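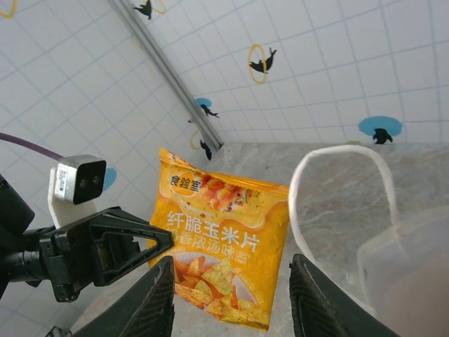 Wrist camera, right at the chips bag. Clear bin at the side.

Skultero two-arm kit on rail, my review after 6 weeks
Forum: Small automation > Kits and services

thu_doan
Posted 9/30/22

Hello all. I promised in the other thread to write my experience with the Skultero kit, so I will try to be complete. I bought it from Vutwood with the setup service, and it works on packing of snack orders. The job is easy for a person: take the right packets from the pile, put them in a bag or a bin, go to the next order. For a robot it is a good test, because every packet has another shape and another shine.

What you get: two arms, a rail to mount them side by side, the grippers with textured black fingers, the wrist cameras, and the Nel software with a license for one computer. The table and the walls you must have yourself.

The good points first. The mounting on the rail is very solid and I never had to align it again. The fingers hold a full pillow bag well if they come from both sides and do not press too much in the middle. In Nel you can set the closing force for each kind of product, and this setting I use more than all the others together.

The less good point is thin plastic. When a packet is half flat and has loose folds, the fingers want to take the fold and leave the product. I lowered the speed of the last part of the approach and it became better, but I still do not trust it alone with the small candies.

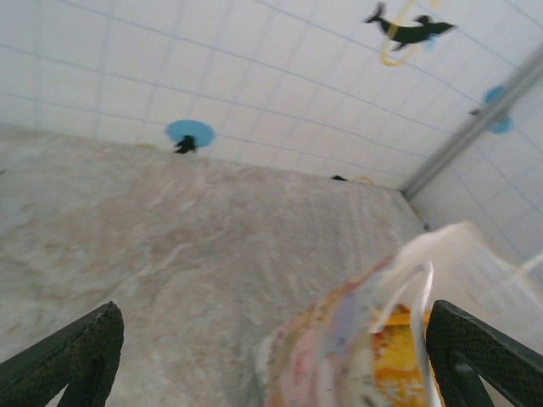 Crinkled packet between the fingers, closer to the right one.

The second weak point is the manual. It is translated in a hurry, and the chapter about cable routing shows a different wrist than mine. Support sent me the correct pages after I asked two times.

Price of the setup service was 1084 on top of the kit. If you have mounted an arm before, save this money.

pravesh_v
Thank you for writing it so detailed. I must disagree with the last sentence. I took the same service in July for our place in Nostavley and for me it was the best part of the purchase. The technician did the calibration between the arms and left me the file. I tried later to do it by myself, only for learning, and I lost a whole evening and the result was worse.

thu_doan
It can be that your technician was better than mine, Pravesh. Mine did the calibration too, but he left before we tried any real product. When the first glossy bag came, the grasp point was too high and I was alone with it. I would pay again if they stay until your own goods are running.

yufang.xia
Question about collisions. In my current cell the arms share the middle and one must always wait for the other. Does Nel plan both arms together, or is it taking turns? And the cables, do they come in the way of the products?

thu_doan
Both modes exist. "Shared zone" is the turns mode and it is the default. "Joint plan" moves both at the same time, and it is faster, but you must draw the bag as an obstacle, with the handles also. The cables are purple and go on the outside of the links, with a loop near the gripper. I would leave the loop generous. If it is too tight the wrist cannot turn fully, and if it is too long it hangs over the packets. It took me some days to find the middle.

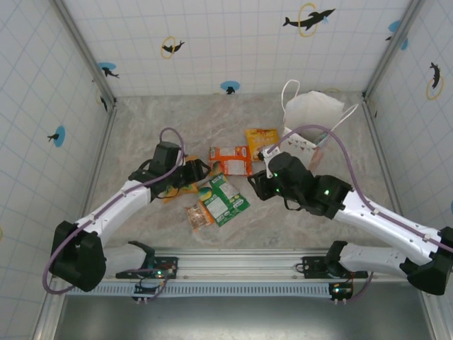

Iwona Pietrzak
I think the review is too kind. A kit that is sold for packing should handle thin plastic on the first day, because in a snack order this is half of the goods. We tested Skultero during the 30 day trial and sent it back. For the bigger bags I have no complaint, but our goods are mostly small sachets, and there we compared with a simple suction cup and the suction cup won.

thu_doan
Iwona, for sachets only I agree with you, take suction. My orders are mixed. A suction cup did not like my wrinkled bags at all, it lost the air. May I ask which fingers you had in the trial? There is an older smooth version, and Vutwood still ships it if you do not ask.

Iwona Pietrzak
Smooth ones. They never told us there is another version. This I find also not correct from the seller.

ntombi_m
I have the textured fingers and the difference is big, so please ask for them in writing before you order. My own problem is the pile. When the packages lie one on top of another, Nel often selects the one below, maybe because its print has more contrast. Does somebody have a setting for it?

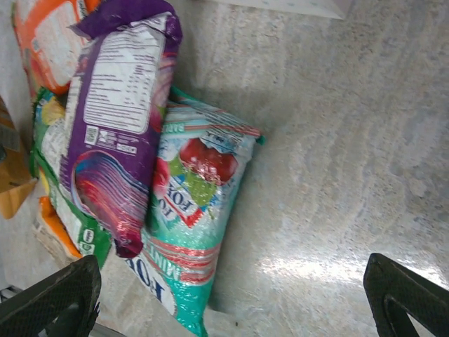 From the wrist: purple bag on top, FOX'S candy bag partly under it.

thu_doan
Ntombi, go to Detection and look for "prefer top layer". It is off from the factory. Then put the camera exposure lower by one step, so the reflections on the shiny plastic do not confuse the edges. The bag on top should then be proposed first. If it still goes wrong, send the log to support and write "layer order" in the subject, they have a person for this.

ntombi_m
Found it, it was under Advanced and not under Detection in my version. I will run it tomorrow and report.

pravesh_v
In my version it is also under Advanced. One more thing to write on the list for the manual.

yufang.xia
Thank you all. I will ask Vutwood for the trial with textured fingers and without the service. Thu, if you have the obstacle drawing for a paper bag with handles, could you attach it?

thu_doan
Yes, I will clean the file a little and upload it tonight. Please measure your own bag before you use it, mine is set for the small size.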